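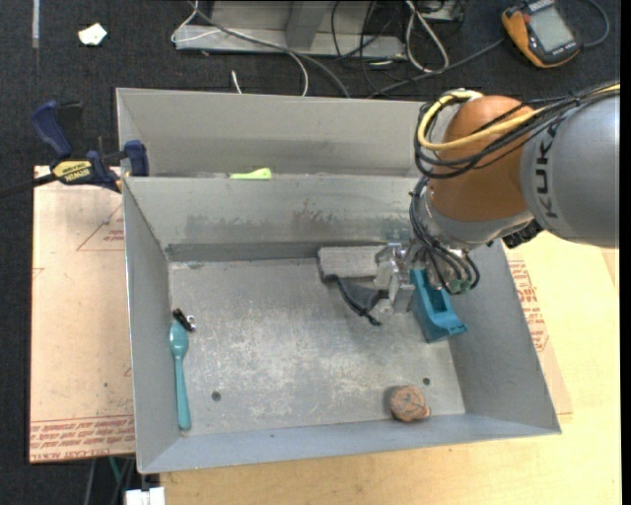 Who are Dultell and what do we do?

Dultell is a family-owned supplier of loose-leaf tea, ground coffee and dried herbs. We buy in bulk, blend and pack at our own site in Rudd, and sell to cafes, guest houses, farm shops and the public.

About Dultell

The business began as a market stall selling tea by the quarter pound. The stall had one set of scales, a row of tins and a price list written on card. Customers asked for the same blends week after week, so the recipes were put down in a notebook, and most of them are still sold. The blend we call Rudd Breakfast is the oldest. It is a strong Assam and Kenyan mix that takes milk well and suits hard water.

When the stall was given up, the business moved into a former seed merchant's on the edge of the town. The front part became a shop and the back was used for blending. Two extensions later we are on the same plot, with the shop still at the front and the packing room where the seed store used to be.

What we sell

Our list is mainly black tea. We also keep green and white teas, rooibos, peppermint, chamomile and a small number of fruit infusions. Coffee came later, at the request of cafes that wanted one delivery instead of two. We do not roast. Our coffee comes ready roasted from Galolano, a small roastery we have dealt with for many years, and we grind it to order.

Dried herbs for cooking are sold in the shop and by post. These include bay, thyme, sage, oregano and a mixed herb packet that does not contain rosemary, which is a question we get a lot.

Trade and retail

Trade customers make up the larger part of what we do. We have 1549 trade accounts, from single tea rooms to hotel groups. There is no contract and no minimum term. Trade prices start at 3 kilos of any one tea, and orders can be mixed above that.

We also pack for other businesses under their own label. If you would like your own blend, we will send samples, adjust the recipe and keep it on file under your account number. Own-label recipes are not sold to anyone else.

Retail customers can buy in the shop or order by post. Parcels go out on working days. Anything ordered before noon normally leaves us the same day, apart from the weeks before Christmas.

Sanex

In October the business bought Sanex, a tea merchant with a warehouse on the coast and a good list of hotel customers. The Sanex name has been kept for its own range of teabags, and the recipes have not been changed. Orders for Sanex teas are now taken by our office in Rudd. If you had a Sanex account, your old account number still works, and your terms are the same as they were before.

How we buy

Most of our tea comes through brokers. Every lot is tasted before we agree to take it, and again when it arrives. Tea is a crop and it changes from season to season, so a blend has to be adjusted to keep it tasting the same. This is done by taste, against a kept sample of the previous batch. We refuse a lot if it does not match the sample we were sent.

Packaging

Our loose tea is sold in paper bags with a separate inner liner. The outer bag can go in with household paper. The liner cannot, and we are looking for a replacement that keeps the tea fresh for as long. Tins can be brought back to the shop and refilled at the loose price.

The site

The building in Rudd covers some 4000 square feet. The shop, office and tasting room are on the ground floor, and stock is kept in the rear extension. There is parking for customers beside the shop. The front entrance is level, and the tasting room has one step.

Notice to customers, May 17, 2020

The shop is closed to visitors for the time being and tastings have been stopped. Postal orders are going out, but please allow a few extra days. Trade customers who have had to close can put standing orders on hold by ringing the office, and there is no charge for this. Unopened stock bought since the start of the year can be exchanged for credit.

Contact

The office is open from nine until four on working days. For trade prices, samples or own-label packing, please write or telephone and ask for the trade desk. For questions about a postal order, please have your order number ready.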